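"I read the notification four times before I filled the form"

Ashton Waaka failed the clerk examination of the Pusau district service two times. On the third attempt he came in at rank 109 on the merit list, and now he works in the records office in Jedia. I met him there on a Saturday, when the office is closed to the public and he had time to talk. Many readers of this page are preparing for the same recruitment, so I asked him mostly about practical matters.

His first attempt, he told me, ended before it began. "I did not even sit for the paper. My form was rejected. I wrote my father's name in one way and in my school certificate it is in another way, one letter different. I thought, who will look at one letter? Somebody looked."

He did not find out until the admit cards were released and there was none for him. He wrote two letters to the recruitment cell and received one answer, which said that corrections were accepted only during the correction window, and the window had been closed for three weeks. After that he waited a year for the next cycle.

"So the next time I read the notification four times before I filled the form," he said. "The first time quickly, only for the dates. Then slowly, with a pencil. My cousin laughed at me. But in the notification they write everything. Size of the photograph, which ink, which certificate must be attested and by whom. People go to the forums to ask these things and they get five different answers."

The second attempt was in May, and it went wrong in another place. He passed the written paper by a small margin and then failed in typing. The requirement was 30 words per minute in English, and he had practiced on a laptop at home. In the hall there were old desktop keyboards with high keys.

"My fingers were going into the wrong row. I finished with 24 or 25. I knew it already when the bell rang, I did not need to see the result."

For the third attempt he joined the Mirkell coaching center, which is two rooms over a pharmacy near the bus stand. He says the teaching was average, but the center had the right keyboards. He went there every evening from 7 to 9, and some evenings he only typed.
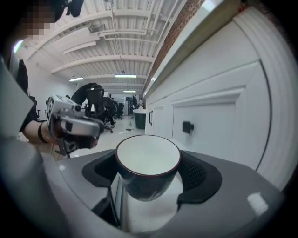

Waaka's study plan was simple and, by his own description, boring. He divided the syllabus into general knowledge, arithmetic, language and office procedure, and gave the most time to arithmetic, where he was weakest. Percentages and ratio he did in the morning, before work in his uncle's shop. He explained his revision to me with an ordinary mug: how much does it hold, how much is left if you drink one third, how many mugs to fill a bucket. "If I cannot do it with a mug, I cannot do it with a water tank in the exam," he said. He made questions like this for himself until he could answer them without paper.

For general knowledge he used one yearly book and the newspaper. He bought the Çınar guide secondhand, last year's edition, and does not regret it, although he warns that the chapter on government schemes was already old. He corrected it by hand.

I asked him about mock tests. He took 46 of them in the last five months. "The first ten were useless because I was not checking my mistakes. I was only looking at the score and feeling good or feeling bad. Then my teacher told me, keep a notebook for wrong answers only. That notebook I read on the last day, nothing else."

Negative marking is the thing he wants to speak about most. In his second attempt he answered all the questions and guessed a good part of them. In the third he left eleven questions empty. His advice is to guess only when two of the options can be removed with certainty.

About money he was open. The coaching cost him 4000 for the whole term, paid in two parts, and the application fee was separate. He does not think that coaching is necessary for everyone. A person who has a proper keyboard and some discipline can do it at home, in his opinion.

The document verification took one full day. He carried originals and two sets of copies in a plastic folder, and he was called at 4 in the afternoon, although the letter said to report at 9. "Take food," he said. "And take the school certificate first, on the top. They ask for this one before the others."

He plans to sit for the departmental examination when he has completed his probation. The syllabus for it is not yet published, but he has already started a new notebook.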